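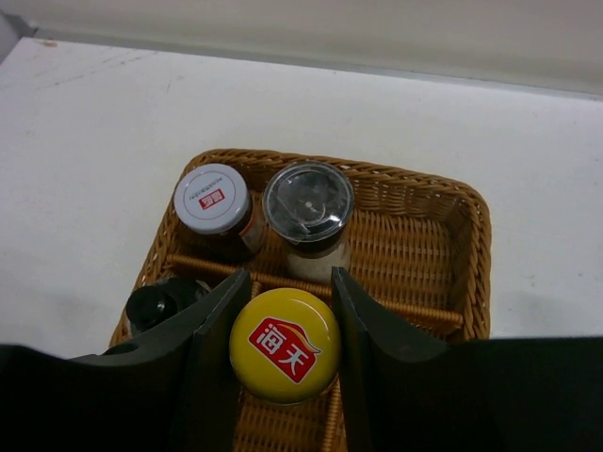

Lunon has opened orders for a rental version of its tabletop picking kit, a gripper, wrist camera and software package sold to small food businesses and test kitchens. The company announced the plan on 2025-11-12 and said the first units will go out before the end of the month. The kit is meant for handling groceries and pantry goods in ordinary containers, with no trays or moulded holders made to suit the machine. A divided wicker basket of condiments, with a yellow-capped bottle between the gripper's two fingers and other jars standing close by, is the sort of load Lunon has in mind.

3 min read

The kit was first sold outright last year. Lunon says the purchase price put off smaller customers, many of whom wanted to try it on their own stock before committing. Under the new plan, a customer pays a fixed weekly rate and can send the kit back after nine weeks. The rate is $200 a week, which covers the gripper, the camera, a mounting plate, the software licence and phone support during business hours. Freight is extra, and so is the arm itself. Customers who don't have an arm can hire one through Brorngate, which already distributes Lunon's spare parts.

Outright purchase is still available. The kit can also be bought at the end of a rental, with half of the fees paid coming off the price.

Lunon lists jars, squeeze bottles, glass sauce bottles, shakers and small tubs among the items the kit can be set up to handle. Each new item has to be shown to the system before it can be picked. The operator guides the gripper by hand through 20 picks of the item, from different spots and angles, and the software builds its settings from those. The company puts the time needed for a new item at under an hour.

The wrist camera is fixed close behind the fingers and looks down over them at the work. Lunon says this lets the software check where an item sits right up to the moment the fingers close. The drawback is that the gripper blocks part of the view, and items behind a finger can be partly hidden. The user guide tells operators to move the arm back and take a second look before picking from a full container.

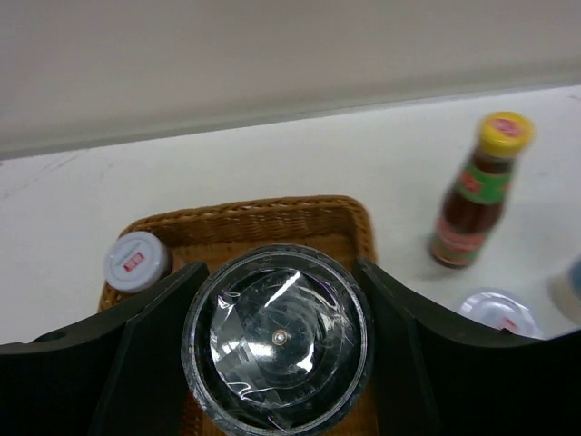 The Lunon gripper over a clear-lidded container in a wicker basket, with a sauce bottle on the table to the right.

Clear and shiny packaging has been a weak point for kits of this type. Plastic film and glossy lids throw back bright reflections, and the camera can mistake the glare for an edge. Lunon's latest software has a setting for reflective lids, which rental customers will get as standard. Owners of the earlier kit can download it at no cost.

Turunen, a testing workshop that reviews equipment for small manufacturers, has had a kit on its benches since winter. Its report covers 1473 picks using household pantry items. The workshop rated the kit well for screw-cap bottles and short glass jars. It was less impressed with soft pouches, which it said slipped too often to be worth the trouble, and it marked the kit down for a slow start-up and a thin printed manual. It also noted that finger pads are a wearing part and should be checked weekly. A spare set of pads is included in the rental, but further sets have to be bought.

The kit is not approved for contact with unpackaged food. Lunon says it is looking at a washable version but has given no date for it.

Omby, a competing supplier, offers a similar gripper on a yearly lease with on-site set-up included. Its lease suits customers who want someone else to do the installation, while the Lunon plan leaves that work to the buyer. Omby has not said if it will bring in a shorter term.

Rental orders can be placed through the Lunon website or through Brorngate's parts counter. Customers need to give the make of their arm when ordering so the right mounting plate can be packed. Deliveries outside the major cities may take an extra week.

14 shares
3 comments

Related items
Brorngate extends parts counter hours
Choosing a first arm for a small kitchen
Omby updates its lease terms
Finger pads compared: rubber, silicone and foam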